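Jaiswal wins Urkidow trail race in his second try at the distance

Last updated: January 2024

Print | E-mail this story

URKIDOW – Harish Jaiswal took the lead on the second climb and never gave it back, winning the Urkidow winter trail race over a course that sent the runners twice around the reservoir and finished on the cinder track behind the high school.

Omprakash Vashisht, the defending champion, was second. He led through the first lap and was still within sight of Jaiswal with a mile to run, but he lost ground on the wooden steps below the dam and could not make it up on the flat. The gap at the line was six seconds.

"I thought I could get him on the track," Vashisht said. "He had more left than I did. He ran the downhill better than me both times, and that's where it went."

Jaiswal, who trains with the Katiyar running club, had raced this distance only once before. He faded badly on that occasion after going out too fast, and said he had spent most of the fall learning to start slower. He did his long runs on the canal path at Trameck, which is almost completely flat, and drove out to the hills when he could find a ride.

"My coach told me to be bored for the first lap," he said. "Those were his words. If I wasn't bored, I was going too fast. So I sat at the back of the group and looked at people's shoes."

The race began in still, cold air a little after sunrise. The field was limited to 100 runners, and every place was taken. Overnight frost had hardened the lower meadow, normally the slowest part of the course in winter, and the early pace was quick because of it. A group of nine came through the first gate together, with Vashisht at the front and Jaiswal near the back.

The group held together along the east shore. The path there is wide enough for three runners side by side, and the wind that often comes off the water was missing. Vashisht made his first real effort where the course turns away from the reservoir and into the pines. He had picked the same spot to attack last year, when he won by more than a minute.

This time five runners went with him. By the top of the climb it was down to four, and on the long descent toward the boathouse Jaiswal moved up to third without seeming to push.

"I heard somebody coming down fast behind me and I knew who it was," Vashisht said. "He doesn't brake. Everyone else is braking on that hill and he just lets it roll."

The two men were alone by the time they passed the start area to begin the second lap. Vashisht took a cup at the drink table and walked two steps to get it down. Jaiswal ran straight past the table, drew level and settled in on his shoulder.

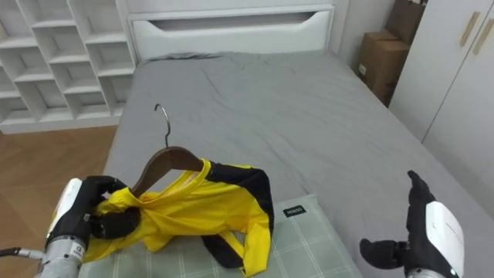
They stayed like that for most of the east shore. Neither man spoke, according to both of them. Vashisht put in two short bursts, one at the footbridge and another at the picnic ground, and Jaiswal covered each of them inside a few strides.

The move that decided the race came on the climb through the pines. Jaiswal went by on the left where the trail bends around a fallen trunk and opened a gap of several yards before the grade eased. He stretched it to something near 15 seconds on the descent, and he later said that was the only part of the morning he had planned in detail.

Vashisht fought back. He took wide lines through the corners by the boathouse, where the footing was firmer, and had pulled the lead down by half at the foot of the dam. Then came the steps. There was ice on the lower ones, and he went down on one knee. He was up again at once and did not blame the fall for the result.

"It cost me a little," he said. "I don't think it cost me the race. I'd like to say it did."

Jaiswal entered the stadium looking over his shoulder. He looked twice more on the back straight, to the annoyance of his coach, who could be heard telling him to face the front. Vashisht closed hard over the last half lap but ran out of room. The two shook hands past the line and then sat down on the infield grass with their backs against the long jump board.

Third place went to a runner from the Binberg club, who had been part of the leading group on the first lap and held off two chasers over the final mile. Binberg also won the team prize, placing all of its scoring runners ahead of Katiyar's last one. It was the club's first team win at Urkidow since the course was changed to take in the dam.

The women's race was closer in its early stages and less close at the end. Three runners reached halfway together, and it stayed that way until the picnic ground on the second lap. The winner, also from Binberg, broke clear there and finished well ahead of the others. She had run the first lap in trail shoes and said she would have been better off in road shoes on ground that hard.

The top women were all faster than last year, when rain turned the meadow to mud and several starters lost shoes in it. Race director's notes handed out before the start had warned of frost on the footbridge, which was sanded before dawn. No serious injuries were reported. A few runners were treated for scrapes after falls on the descent, and one dropped out with a turned ankle.

The course was slightly longer than in past years. A washed-out section behind the pump house has been closed since the storms in November, and runners were sent around it on the service road. The detour adds a short uphill stretch on gravel. For that reason the times will not be counted against the course records, and the old marks for men and women both stand.

Organizers have not decided whether to keep the detour next winter. Several runners said they liked it, as the old path was narrow and passing was hard. Vashisht said he would vote for the old route.

"Gravel going uphill on tired legs, no thank you," he said. "But I'll be here either way."

For Jaiswal, the win brings a place in the regional trail championship later in the season. He said he had not yet decided whether to accept it. The regional course is longer, with a good deal more climbing, and he works weekends during the busiest part of the spring.

He was also unsure how much to read into one result. Vashisht has been the stronger of the two over shorter races and beat him comfortably at the Trameck cross country meet before the holidays. That race was on grass, with no hill longer than a minute or so, and Jaiswal finished well down the field.

"Omprakash beats me on flat ground and he'll beat me there again," Jaiswal said. "I need a hill, and I need to get down it. I can't ask for that in every race."

His coach was more willing to look ahead. He said that Jaiswal's training had gone without a break since the end of summer, the longest healthy stretch he has had, and that he would be urged to take the regional place. The plan for now is an easy week, followed by a return to the canal path.

Vashisht qualified as well by finishing second and has already confirmed that he will run. He finished in the middle of the pack at the regional race last year after getting lost at a poorly marked turn. He had gone a long way down a farm road before he noticed that there was no one behind him. This year, he said, he will go and walk the course beforehand.

Entries for the next Urkidow race, a shorter event on one lap of the same reservoir, open at the end of the month. There is no limit on numbers for that race, and runners may sign up on the morning. The start and finish will both be on the school track. Parking will be at the boathouse, as the school lot is being resurfaced, and runners should allow time for the walk up from the water.

A junior race over half a lap will be held first. Juniors do not use the dam steps and turn back at the footbridge.

Full results were posted outside the gym shortly after the last finisher came in. A correction was made to the lower placings after two runners were found to have swapped bib numbers by mistake. The leading positions and the team scores were not affected.

Print | E-mail this story

6 comments | 2 shares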